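Astville Handling Rules Pack, second edition
Reviewed by Güven Bayram, October 2025

I never thought I'd be cheerful about a ring binder, but this one has earned it! The Astville pack is a set of good practice cards for anyone running a robot hand near soft goods – clothes, bedding, towels, that sort of thing. You get 30 cards, a wall chart and a log book with 100 pages, all on wipe-clean stock.

We had been using the old Usum sheets, and they were fine for boxes and bottles. They said almost nothing about fabric. Astville gives it a whole section, and card 17 (fingers near a hem or cuff) is the best page of the lot. It asks you to look at the fingertips before each run, keep loose cloth away from the joint housings, and stop the arm fully before you pull a garment free by hand. Simple stuff, but written down in words a new starter can follow on day one.

I also love the floor card. Keep boards and rods out of the walking path, agree where people stand, say "clear" out loud. My colleagues teased me about the last one and now they all do it.

Grumbles? The index is poor, the log book wants a wider column for notes, and the stop button advice is split over 2 cards when it should sit on one. The chart curls at the corners too.

I'd still buy it again tomorrow.
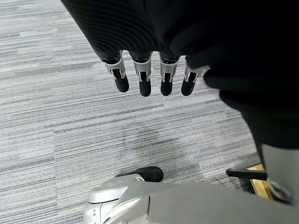
Dark knitwear and fingertips over the carpet tiles: card 17 territory.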